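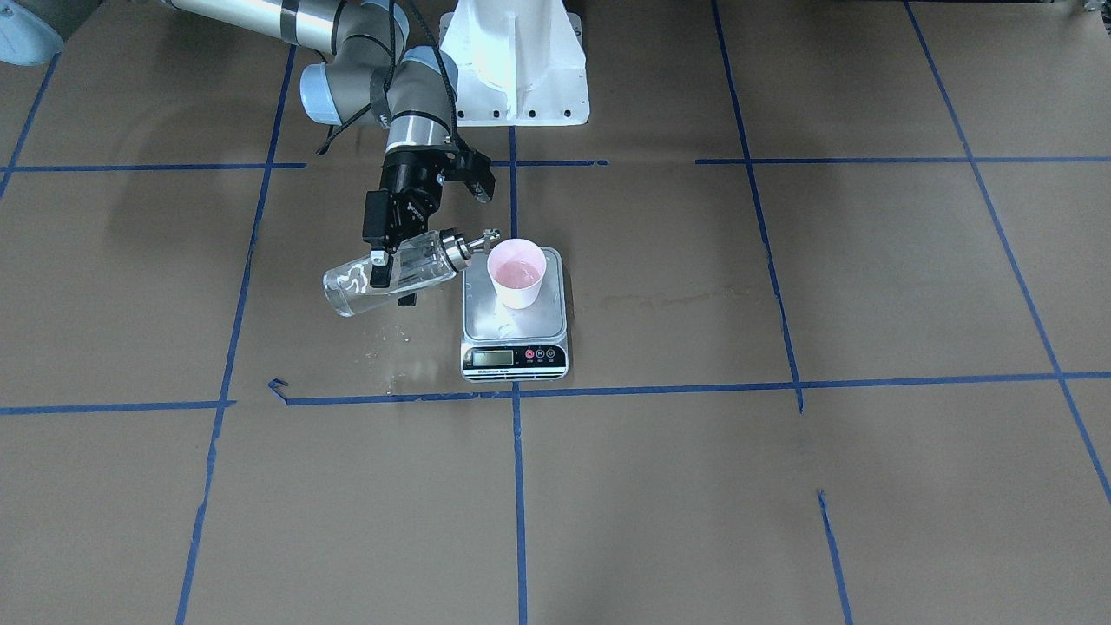 Pouring and weighing station – walk-round checklist with comments

Site: Drelwood tasting room, back prep area
Checked by: Letay Tesfamariam
Comments read and answered by: Wondimu Belay
Date: 2024-06-12

Marks used: OK, FIX, or NOT CONVINCED. The last one is mine. The old form only had pass and fail, and too many things got a pass for looking fine on the day.

1. Floor covering

1.1 Brown paper lies flat, no bubbles or lifted corners. OK
1.2 Blue tape stuck down along its full length. OK
Comment: I ran a shoe along every strip and none of it came up. Ask me again in a week.
1.3 Wet spots blotted and paper changed where it has soaked through. FIX
Comment: There are drops on the paper between the bottle and the front left corner of the scale. The Wudik sheet says the paper "manages spills." Paper holds a spill in one place until somebody steps on it. I would like to see a wipe-up written into the routine, with a name next to it.
1.4 Dry walkway left open to the door. OK

Reply, W.B.: Paper to be changed at the end of each session. I will put my own name down until we have a rota.

2. Bottles and pour spouts

2.1 Glass free of chips at the lip and base. OK
Comment: Checked by eye and then with a damp cloth, which snags on things the eye misses.
2.2 Steel spout seated fully in the neck, no wobble. NOT CONVINCED
Comment: I pulled on 16 spouts and five moved. They went back in with a push, and I was told that counts as seated. A spout that can be pushed further in wasn't in. The seals on those five look tired to me and I would replace them all.
2.3 Spout nozzle clear and rinsed. OK
2.4 Bottle labeled with contents and date opened. FIX
Comment: Clear glass with no label is a guess. "It's the pink one" was the answer I got when I asked. We had two pink ones out in March.
2.5 Spare bottles stored upright, below shoulder height. OK

Reply, W.B.: New seals ordered from Skillow. Labels are in the drawer and have been all along.

Comment on the reply: Then they need to come out of the drawer.

3. Cups

3.1 Paper cups clean, dry and stored rim down. OK
3.2 Rolled rim intact, no soft spots. OK
3.3 Cup stands steady with the spout over the rim. NOT CONVINCED
Comment: These are small, and narrower at the bottom than at the top. With the steel nozzle reaching over the rim there isn't much room for a bump. I asked whether anyone had tried a wider cup and heard that the small ones "work fine." Maybe they do. I would still try the wider ones for one session and compare the mess.
3.4 Used cups thrown out and not refilled. OK

4. Scale

4.1 Stands level, does not rock. OK
4.2 Platform clean and dry before the cup goes on. FIX
Comment: Droplets and a smear on the steel next to the cup. Small, yes. But anything on the platform before zeroing gets hidden in the zero, and anything that lands there later gets counted as if it went in the cup. Either way the number is off and no one knows which way.
4.3 Display readable from where the operator stands. OK
4.4 Checked with the 100 g test weight. OK
4.5 Checked with the 2000 g test weight. NOT CONVINCED
Comment: It read correctly. My doubt is with the weight, which has a dent in it and no paperwork I could find. A scale agreeing with a dented weight doesn't tell me much.
4.6 Housing dry around the buttons and underneath. OK
Comment: Lift it and look. Wiping the top only pushes liquid toward the gap.

Reply, W.B.: I have asked Ansari for a replacement weight with a certificate. The dent is cosmetic.

Comment on the reply: Possibly. Send it out with the new one and we'll see.

5. Cables and reach

5.1 Nothing trailing across the walkway. OK
5.2 No loose plug or power strip at floor level near liquid. OK
5.3 Cloths within reach of the station. FIX
Comment: The cloths were at the sink, on the far side of the room. Whoever decided that has never watched a drip spread.

6. Before signing off

6.1 Seals replaced on the five spouts – open
6.2 Labels on every bottle – open
6.3 Cloths moved to the station – done while I was standing there
6.4 Wider cup trial – W.B. to decide
6.5 Test weight – waiting on Ansari

Result: may be used, with items 1.3, 2.2 and 4.2 checked at the start of every session. I have not signed the "no concerns" box and have crossed it off the form.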